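Grendeck Ledger 4 review: fixed asset software for small firms

Posted 28 March 2023

We moved our fixed asset register from a spreadsheet to Grendeck Ledger in September, ahead of the year-end audit at Estia. We had 117 assets on the list, plus leases on two offices. The import took an afternoon, mostly spent fixing date formats.

Depreciation is the best part. Straight-line and declining balance both matched our own figures to the cent, and a change in useful life carries forward without touching closed periods.
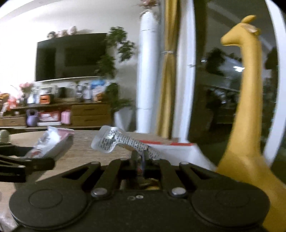 Leases are weaker. The discount rate has to be typed in for each contract, and a rent change halfway through the term means entering a new schedule by hand. Gravia, which we used before, did this in one screen.

The audit file exports to PDF or CSV. Our auditors at Painemal asked for the CSV and had no trouble with it.

Price is $900 a year for three users, and $300 for each extra company. Support answered in about a day.

Rating: 4 out of 5. Fine for owned assets, less so if you lease a lot.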